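How to Ask Your State Senator to Support a Bill

Find the bill number first. The legislature's website lists it with the current text and the committee it sits in. Read the text — summaries leave things out.

Keep your letter to one page. Put the bill number in the first line and say how you want the senator to vote.

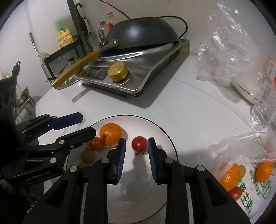
Add your street address so staff can confirm you live in the district. If you own a business there, give its name and the number of employees.

If others are signing, have each person approve the final wording.
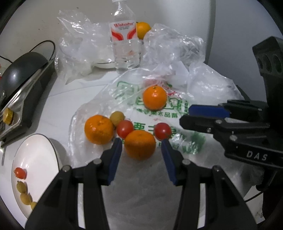 Send it at least 2 days before the hearing. Call the office 3 days later if you get no reply, and ask for the staffer who handles that bill.

Katherine Ospina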